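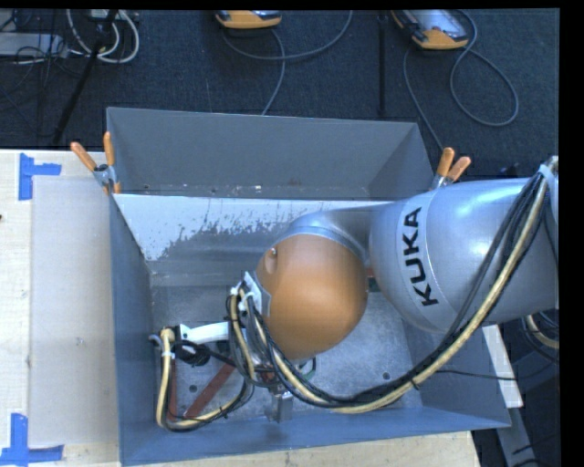

**Mereana Quinlan**
Abonnée en tribune nord, chroniqueuse foot à ses heures

17 juin 2026

Bon, donc Pryor reste. Deux ans de plus ! J'ai relu le communiqué du club trois fois dans le tram, j'ai raté mon arrêt.

---

En février j'aurais parié l'inverse. On sortait de la défaite à Mostura, le banc ne se parlait plus et tout le monde lui cherchait déjà un remplaçant (moi la première, j'assume, mes vieux posts sont toujours là).

---

Ce qui a changé, c'est Imach replacé devant la défense. 108 ballons récupérés depuis la trêve, je les ai notés match par match dans mon carnet – oui, j'ai un carnet.

---

Par contre il nous faut un avant-centre. Caron a tout donné mais il finit la saison sur une jambe, et le petit Jirna ne peut pas jouer tous les matchs à son âge.

---

On était environ 150 au dernier déplacement, sous la flotte, et Digby Pryor est venu saluer le parcage avant même de serrer la main de l'autre coach. Ça compte aussi, pour moi.

---

Reprise de l'entraînement début juillet, séance ouverte au public. J'apporte le café, qui vient ? – et pas de débat sur le nouveau maillot avant 10 h, merci.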